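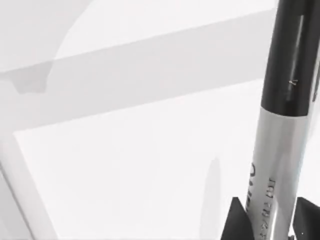
4.2 Surface finish and the position of the seam

The drag of a small model rocket at low speed is set mostly by skin friction, and skin friction depends on where the boundary layer changes from smooth to turbulent flow. On a clean tube this change moves forward as speed rises. A step in the surface fixes it in one place. The step most often found on club models is the joint between the upper section and the body tube, and its effect has been treated unevenly in earlier work. Guthrie and Suominen took the joint as flush and left it out of their drag sum. Wibisono gave it a fixed penalty, the same for all speeds.

Neither choice agrees well with our tunnel results. With the seam sanded flush, the measured drag followed the smooth-tube curve up to the highest speed used. With a raised seam, the drag left that curve early and did not return to it. The shift was larger when the seam lay further forward, as expected, given that more of the body then sat in turbulent flow.

Models with two finishes raise a further point. In the layout of Figure 1, a glossy black upper section meets a silver body at a curved seam, and the two parts are normally painted or wrapped separately. Each coat ends at the joint, so a small ridge can remain even where the tubes themselves match. The colour has no bearing on the drag. The thickness of the coat does, and builders seldom record it.

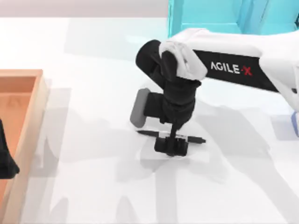 Coat thickness was therefore measured on 13 test bodies before they went into the tunnel, using the Jokdale gauge with the tube held on a mandrel. Readings were taken on both sides of the joint and the difference was used as the step height. Bodies finished with the Rovau primer were rubbed down with 2000 grit paper between coats; the others were left as sprayed. Tô and Mạch used a similar method in November, but took their readings on one side only - their step heights should be read as upper limits.

The step height was then entered in the drag model in place of the fixed penalty. No other term was changed. The fit improved for the raised seams and was unaffected for the flush ones. The remaining error is largest at low speed, where the balance is least steady, and is taken up with the fin results in Section 4.3.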